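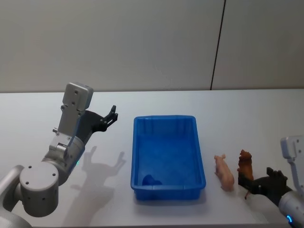

Robot arm, left side of a white table.

Logbook > Equipment desk > May

Started at 7:30 with the radar certificates. Spent most of the day on them and did not get to the breath-test supplies.

The department has 14 handheld speed units, all the same Pakum model, bought in a single order and supposed to be on a single renewal date. They drifted apart when the first few went out for repair and came back with new certificates. I have been keeping the dates in a spreadsheet inherited from whoever had this desk before me. The expiration column in it is a formula: it adds a year to the date in the column beside it. Until this morning I took that column for the test date. In some rows it is the date the certificate arrived in the mail.

For most units the gap between testing and mail is small and the unit went back to the lab early, so nothing came of it. For two units the gap was large enough that the old certificate expired while the sheet still showed green. Both were in patrol cars and in use during the gap. Both have since been retested at Matlala and passed with no adjustment, so the readings themselves are probably fine. The paper is the problem. Our policy says a unit with an expired certificate comes out of service at the end of shift, and the court rule wants a certificate that was current on the date of the stop.

Pulled the citation export and matched on serial number. The serial field is free text. Officers type it with the dash, without the dash, with a letter O for the zero, and in several cases they typed the vehicle number. Wrote a cleanup step that strips punctuation and swaps the O, then went through the leftovers by hand against the sign-out sheets. The result is up to 16 citations issued on the affected units inside the gap. I can't bring that down until I see the sign-out page for one shift, where the carbon is too faint to read. The original should be in the Ostia Avenue substation.

Took it to Sgt. Ruggiero before lunch. He asked whether the officers had done their checks at the start of shift. They had, mostly. Each case carries two tuning forks and the log has a line for each, initialed. I told him the fork check shows the unit read correctly on that day and it does not stand in for the lab certificate, at least not under our rule. He knows this. He wanted it written down in that order, so I wrote it down in that order.

He then called the prosecutor's office and put me on with Getachew Degefa, who handles traffic. Short call. He wants the following by the end of the week: the list of citations with court dates, copies of both expired certificates and both new ones, the fork logs for the shifts in question, and a one-page memo with my name on it saying how the error happened. No opinions about which tickets should be dropped. He will make that decision and notify the defense where a hearing has already taken place. Paid tickets are a separate question and he did not have an answer on the phone. I asked if I should hold the memo until the faint page is resolved. He said no, send it and amend it.

Memo draft one was too long. Cut the history of the spreadsheet down to a sentence. What is left:

Date of receipt was entered in the test date field for some units. Expiration was calculated from that field. Two certificates lapsed without being flagged. Units were retested and found within tolerance. Field has been corrected for all units from the original certificates.

The last part was not true when I wrote it, so the afternoon went to making it true. Went through the binder with the sheet open and entered the test date from each certificate. Locked the expiration column. Added a separate column for receipt and moved the mail dates there – they are useful for showing how slow the lab is. Added the certificate number as well, which nobody had been recording and which Degefa asked for twice.

Two small things found along the way. One certificate in the binder is for a unit belonging to Grovska, the next department over. It must have been put in our envelope. Called their records desk and left a message. Also, the lab prints the test date in day-month order on the new form and month-day on the old one. Anything tested early in a month can be read either way. Checked those against the invoice. All fine, but I put a note on the inside cover of the binder.

Ruggiero wants a hard stop added: no unit leaves the cabinet unless the tag on the case shows a date that has not passed. I like it better than any spreadsheet. Tags need to be something that survives a patrol car in summer. The printed labels we use now curl and the ink fades on the side facing the window. Will try the engraved kind from the shop that does the locker plates. He also wants the serial field in the citation software changed to a pick list. That is a vendor request and will take as long as it takes. Filed it anyway.

Left at 5:45. Drove by Ostia Avenue on the way home for the original sign-out page, but the file room there locks at five and the desk officer had no key. Tomorrow, then. Need to bring the request form, signed, or they will send me back for it.

To do: faint page. Amend list if it changes. Call Grovska again. Breath-test mouthpieces, reorder, still not done.

Recent entries
Sign-out sheets, new layout
Battery chargers in the cabinet
Range day, hearing protection count
Body camera docks and the loose cable
Lab invoices, again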